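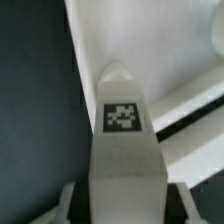 Black and white squares on off-white.

Re: [colorwork] Two-color charts for a big blanket, worth it?

On 2019-03-26 a list member wrote:

> I've been knitting striped hats for years and want to try a whole
> blanket from a two-color square chart, the blocky kind that looks
> like an old computer game. Has anyone done the Jemal throw? I'm
> scared of the floats on the back, and I can't tell from the pattern
> page if I should work it flat or in the round and cut it. Also, does
> it have to be wool? I have a lot of cotton.

Oh, please do it! I finished my Jemal in May of last year and I still pet it every time I walk past the couch. I'm so glad somebody else is looking at that chart, it deserves more fans.

In the round and cut it, that would be my vote. Flat means working the pattern from the purl side half the time, and I read charts badly enough from the right side. Mine was 528 stitches on the needle, so 22 repeats of 24, plus the steek stitches, which I don't count as part of the chart. The first round took me a whole evening and a pot of tea. Put a marker between every repeat! If you make a mistake you find it within 24 stitches instead of at the end of the round (ask me about my first try, which is now a very nice cushion).

The cutting was fun. I ran two lines of machine stitching on each side, took it to the kitchen table, and snipped. Sticky wool just sits there and lets you do it. That is also my answer about the cotton: I wouldn't, at least if you plan to cut. Cotton slides, and it gets so heavy at this size. Keep it for the Lotora dishcloths, they use the same kind of chart and you can finish one over a weekend.

For the floats, the blocky charts are a mixed bag. A lone square is easy. The big solid lumps of one color are where you get long strands behind, and those I caught every 4 stitches or so — never in the same spot as the row below, or you see a little line of dots on the front. Spread the stitches out on the right needle before you change color and the float comes out long enough. My tension was awful for the first hand's width and then it just settled down by itself, and blocking took care of most of the rest.

Yarn: I used Kitano in black and natural, and I had 3000 yards on hand when I cast on. I bought an extra 600 yards of the black in a panic and used hardly any of it. The black does bleed a bit in the first bath, so use cold water and don't let it sit. I soaked a swatch overnight and the white came out the color of dishwater.

One thing I'd change: the border. The pattern says garter, and garter next to all those crisp squares looked a bit floppy to me. I picked up and did a folded stockinette hem instead, which also hides the cut edge. The Brondska sweater pattern has good directions for that kind of hem, and you can use them just as they are, only longer. Much longer!

If you'd like my chart notes, write to me off list and I'll type them up. I rewrote rows 31 to 40 in bigger squares for my poor eyes. And please show us the swatch when you have one, even if it's wonky.

Happy knitting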